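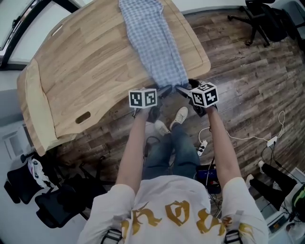
4.2 Why shirts are harder than towels

I went into this part of the study thinking shirts would be a small step up from the towels in Section 4.1. A towel is a rectangle, a shirt is a rectangle with arms, how bad could it be? Pretty bad, as I found out in the first hour. Of the 3,118 folds we logged between January and the end of spring, shirts took up far more of my note-taking than anything else in the pile, and most of those notes are about collars and sleeves.

Figure 3. A blue-and-white gingham shirt on the long table, folded lengthwise, with the near edge held at two points.

The lengthwise fold is where people split into two camps. One camp (I'm in it) lays the shirt flat, brings one side over the other, and ends up with a long strip that then gets folded down into a packet. We call this the strip method. The other camp folds each side in toward the middle of the back first, the way shops do, and we call that the Kulteo fold after the housekeeping guide where we first saw it drawn. Both work! But they go wrong in different places, and that's what I want to get into here.

With the strip method, the trouble is the placket. Buttons make one edge of the shirt stiffer than the other, so when you pull the strip straight, the soft layer stretches and the buttoned layer doesn't, and you get a little ripple running down the length. Holding the near edge at two points helps a lot. If you hold it at only one, the corner you aren't holding swings in and the strip goes crooked before you've even started on the second fold. I'd say the best spacing is a bit less than the width of the strip, though I admit I got there by feel and we didn't measure it.

Checked fabric turned out to be a gift. On a plain shirt you can't really tell whether a fold is straight until it's finished, but on gingham the lines tell you right away — if the checks on the top layer drift away from the edge, so has your fold. We had 407 folds on checked shirts in the final set, and the people folding them stopped to fix a crooked edge early, while there was still time to do it without starting over. On the plain white shirts they mostly noticed at the end and shrugged.

The table matters too, more than I'd planned for. Ours, a Lekanar, has a curved front edge, which is lovely to stand at and a bit of a nuisance to fold against. On a straight-edged table you can line up the hem with the edge and use it as a ruler. On a curve you can't, so folders used the far end of the table or the shirt itself as their guide. I'd have picked something else if I had thought about it sooner (my fault entirely), and anyone repeating this work might want a strip of tape across the top.

We left 14 shirts out of the results. Two had collars so heavily starched that they sprang open as soon as they were let go, and the others were knits that really belong with the T-shirts in Section 4.3, where sleeves behave very differently.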